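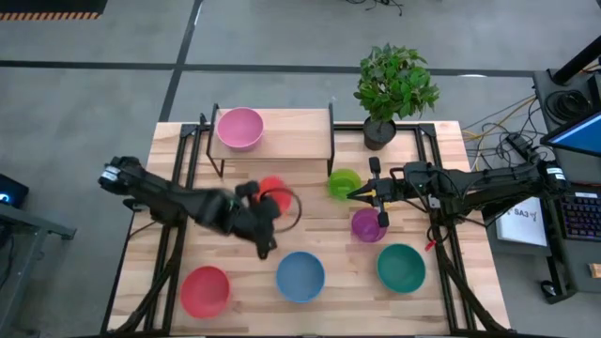 January, the bowl table

Spent most of the morning on the bowls. They have been living in a cardboard box since we moved, stacked in whatever order they came out of the dishwasher, and I was tired of lifting out the whole pile to get at one. Now they are all out on the table and I can see what we own.

The pink one is up on the little wooden shelf, on the left side. I like it there and will probably leave it. Red is the one I use most, for rice or cut fruit, so it should go in front where I can reach it. The lime green one is small and only good for dips or for soaking a few beans. Purple can sit near it. The three larger ones stay along the front until I decide. They are too big for the shelf unless I give up on using it for anything else.

Trinidad called at 2 and said to stack by size and forget about color. She is right that it would take less room. But Odette gave me most of these one at a time, and I don't want to bury them again.

I moved the plant to the corner of the table beside the shelf. It has put out a lot of leaves and they hang over the edge now. I need to turn the pot every week or it will grow all one way. Watered it before lunch.

The shelf is 27 inches long according to the receipt. I had meant to buy a second one to match, but they are up to 70 dollars, so that can wait. The one we have stands well enough on its thin legs.

Still to do: wipe down the tabletop, find the lid that fits the purple bowl, ask Thibault if he wants the old mixing bowls from the hall closet. Princess is coming for soup tomorrow evening. I'll need four bowls and the ladle, which is still packed.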